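Chrome wire shelving cart from Skalmont, review after some months of use
Posted Friday, October 20, 2023

I bought this cart in January, when I had become tired of searching for things in deep cupboards. English is my second language, so please excuse me if some shelf word is not the correct one. I will try to be exact about the cart itself.

I was comparing two models, this one and a cheaper one from Rovon. The Rovon had solid shelves and no numbers on the posts. I decided for the Skalmont and paid 100 dollars, with the delivery included. It came in one flat carton, very heavy, and the carton had a hole in one corner, but nothing inside was damaged.

Assembly

You do not need tools, only a rubber mallet, and I used my hand with a folded towel. The posts have rings along the whole length. You choose a ring, close two plastic half sleeves on it, and push the shelf down from the top until it sits hard on the sleeves. The instruction sheet has only drawings. One of them shows the sleeve with the wide part up, and this is wrong, it must be down. I lost 57 minutes before I understood this, and I am still a little angry with that drawing.

What I keep on it

Mostly light kitchen things, and also toys, as the children like to play where the cooking is. The bread, the round pot with the teal outside and the steel lid stay together on one shelf, and the white bin with the rainbow toy has its place on the level below. I like that I can look down through the wires and find what is underneath without moving anything. 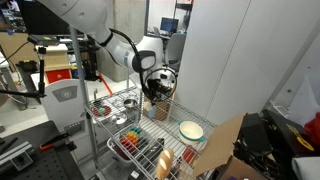 The wires

Now the part which is not so good. The wires are strong and I have not seen a shelf bend, also not on the day when I put all my flour and sugar on one side. But the space between them is wide for small objects. A wooden spoon goes through with the handle and hangs there. A small cup can stand between two wires and lean. A bowl with a flat bottom is fine, and a big pan is fine.

My solution was a white tray, laid directly on the wires. The small steel pan and its lid stay much calmer with it, and I can lift the tray when I want to wipe. I think the producer should put one liner in the carton. Skalmont sells liners separately and I found the price too high. The liner from Ishida is cheaper, but it was too short for my shelf, so I sent it back.

The numbers on the posts

For me this is the best detail. Each ring section has its number stamped in the metal, so you read 41, 42, 43 as you go up the post. If you put every corner of the shelf on the same number, the shelf is level and you do not need to measure. I have moved one shelf two times already, and the second time it was quick. The numbers are not painted, so they should not disappear from cleaning. In weak light they are a bit difficult to read, and I use the lamp of my phone.

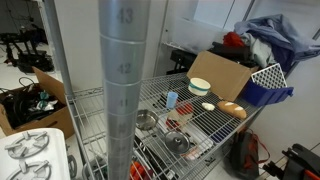 About cleaning, I use a damp cloth with a little dish soap and then a dry one. The crossing points of the wires collect flour, and for this I have an old toothbrush. I have no rust until now. A neighbor with the same cart keeps it in a laundry room and she has some brown points near the feet, so maybe it does not like humid air.

Customer service

One sleeve cracked in my second assembly, by my fault. I wrote to the shop, Reltard, and they sent me a small bag with new ones, without payment. They asked for the part number, which is 707 and is printed on the last page of the instruction sheet. Please keep this page.

My rating is four stars of five. I take away one star for the wrong drawing and the missing liner. I would buy it again for the kitchen, but I would order the tray on the same day.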